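Subject: Re: [home-manip] Draft 3 of the household collection rules
Date: Saturday, June 8, 2019

Hi all,

Sorry for the slow answer, I wanted to read the whole draft with a pencil before I opened my mouth. Quoting the part I want to argue with:

> Section 4. We propose that objects be laid out on a plain, clear
> surface before each take, at least 20 cm apart, and that anything
> in more than one piece be left out of the set. Containers should
> hold one object at a time. The Bedetti group has worked this way
> since April and their labels come back very clean. If there are
> no objections I'd like to freeze this section and move on to
> Section 5 (gripper checks).

So, I object! A little. I like clean labels as much as the next person, and we used almost the same wording in the first Dolto guide. But then we trained on 700 takes collected that way, and the policy was lovely on a bare table and hopeless in a toy box. It had never met a neighbor. Everything it had ever picked up was sitting by itself like a museum piece.

What I'd rather see is a rule about writing down the mess instead of banning it. Let people work on a bedspread, let them work out of a full bin, and ask them to note the surface, the container and anything touching the target. The second form in the Tijani kit already has boxes for all of that, and it takes me less time than measuring gaps with a ruler (which I did, for 14 takes, and never again). 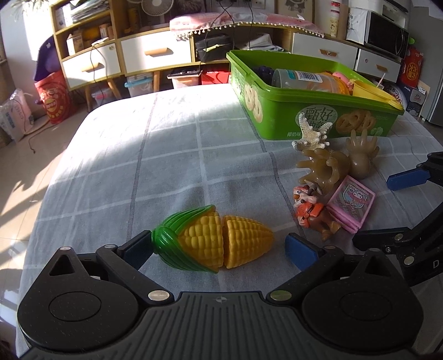
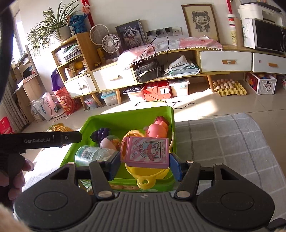

Handheld grippers and the green bin of toys: first the two-piece corn on the bedspread, then the eraser box over the bin.

The corn is my main gripe with "leave out anything in more than one piece." Cut toy vegetables are some of the most useful things we have. You get a husk end and a kernel end with a small gap between them, and the person labeling has to decide whether that's one object or two. Fine — then let's have a rule for it! My suggestion is that each separate piece gets its own ID, plus a shared parent name, so "corn" is the parent and the two ends are children. If the pieces get joined during a take, you keep both IDs and mark the join. I'd much rather argue about that wording than lose the object.

Same with the one-object container rule. With the eraser box, there's a yellow toy pot right underneath it, and grapes and a bottle in the same bin. Under Section 4 as written that take gets thrown out. To me it's exactly the kind we're short of.

Some smaller things while I'm at it:

- Sunlight. The draft says "even lighting" and stops. In a real home you get bright patches on everything by mid-morning. Could we say "note direct sun on the work surface" and leave it there?

- Second gripper. Please add a line saying that if the other gripper shows up at the side of the view, the take is still good. I've had people ask me three times whether to trash those. Section 2 says two-handed work is welcome, so it seems silly to leave this hanging.

- Household stuff in the background. I'd ask for a quick look around before starting, with mail, documents and family photos turned over or moved. A framed picture of a cat can stay where it is, I think we can all live with that.

- Bad grasps. Keep them! The draft says delete. Umau keeps theirs with a flag and I think they're right.

One place where I'm stricter than the draft: spot checks. It says "from time to time." I'd put a number on it, say one take in every 100 gets looked at by someone who wasn't in the room. If that's too much for the smaller groups, tell me what you could manage and we'll write that down.

I'm happy to rewrite Section 4 myself if that helps. I just don't want to see it frozen yet. And yes, I'll get to the gripper checks in Section 5 — I have opinions about worn finger pads, but they can wait for another message.

Cheers from a very untidy desk

home-manip mailing list | Contact the list owner | © Umau and list contributors | Back to top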